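Section 4. Preparing a Workroom for Use

This section explains how to set up a furnished workroom at the start of a rental period and how to return it at the end. It applies to all ground-floor and upper-floor rooms in the Cultitz building. Rooms in the Lakent annex have different lighting controls and are covered in Section 7.

Read the section through once before moving any furniture. Questions about room allocation should be sent to Eimear Corrigan at the front office. Questions about electrical fittings, pipework or anything fixed to the ceiling should be sent to Finbarr Noonan in Building Services.

4.1 Before You Begin

1. Collect the room folder and key from the front office. The folder contains the floor plan, the inventory sheet and the condition form.

2. Compare the room number on the folder with the number on the door. Room 205 and the storeroom beside it have similar locks, and the key to one will enter the other without turning. Do not force it.

3. Walk the room with the condition form and record any existing marks on the desks, walls and floor. Sign the form and return the top copy to the front office before 2 p.m. on the first day.

Note: Damage that was present at the start of the rental but not recorded will be treated as having occurred during it. Ita Kavanagh can amend a form on the first day only.

4.2 Positioning the Desks

The floor plan gives a standard layout. Tenants may change it, provided that the door and the route to it stay clear.

1. Decide on the final position of each desk before lifting anything. Mark corners on the floor with paper tape. Do not use duct tape, which leaves a residue on the finish.

2. Clear the desktop and empty any drawers.

3. Lift each desk with one person at either end. Desks must not be dragged or pushed, even over a short distance.

4. Set the desk down and check that it stands level. If it rocks, turn the adjustable foot at the low corner until it meets the floor.

5. Remove the paper tape the same day.

Caution: The larger Dralero desks weigh 84 pounds without their drawers. Do not attempt to lift one alone.

Chairs are supplied according to the inventory sheet. Additional chairs may be requested from the front office and should not be borrowed from neighboring rooms.

4.3 Cables and Power

1. Use the wall outlets nearest the desk. If an extension cord is needed, request one from Building Services.

2. Run cords along the wall or beneath the desk. A cord that must cross a walkway has to be fitted with a floor cover.

3. Plug power strips directly into a wall outlet. Do not connect one power strip to another.

4. Portable heaters are not permitted in any room - this includes heaters with an automatic shutoff.

4.4 Ceilings, Pipes and Brick Walls

Several rooms have open ceilings of corrugated metal decking, with pipes and conduits left exposed. These are working parts of the building, and tenants are asked to treat them accordingly.

1. Do not hang lights, signs, plants or decorations from any pipe or conduit, whatever their weight.

2. Do not paint, wrap or cover any ceiling fixture. Shelving and stacked boxes must stop well short of the ceiling so that the fixtures remain unobstructed.

3. Do not drill into brick. A picture rail can be fitted on request, and Rawiri Te Moana will advise on suitable hooks.

4. Report drips, stains or unusual noise from the pipework immediately. Do not tighten or adjust a fitting yourself.

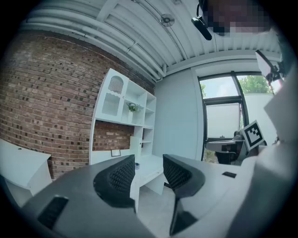 5. When reporting a fault overhead, give the room number and describe its position in relation to the door and the nearest wall. "Back corner, above the desk" is sufficient for Building Services to find it. If water is falling, keep people away from the area and move papers and equipment only if this can be done safely.

Caution: Standing on desks or chairs is prohibited. Ladder work is carried out by Building Services.

4.5 Daily Use

White desktops mark easily. Place a mat under cups and under any item with a metal base. Wipe spills at once with a soft damp cloth, then dry the surface. Abrasive pads and bleach must not be used.

At the end of each day, close the windows, switch off desk equipment and take food waste to the bins by the stairs. Lights in the corridor are on a timer and should be left alone.

4.6 Returning the Room

1. Remove all personal property, including items stored under desks.

2. Return the furniture to the layout on the floor plan, following the lifting instructions in 4.2.

3. Sweep the floor. Wet mopping is carried out by the cleaning contractor, Ó Gríofa, after the room has been vacated.

4. Complete the second half of the condition form and hand it in with the key. A replacement key is charged to the tenant.

5. The deposit of 500 dollars is refunded after inspection. Deductions are itemized in writing, and a tenant who disagrees with one may write to Fionnuala Costello, Tenancy Manager, enclosing a copy of the signed form.

Rooms vacated in December are inspected when the office reopens in the new year. Keys for these rooms may be left in the drop box beside the main entrance, in an envelope marked with the room number.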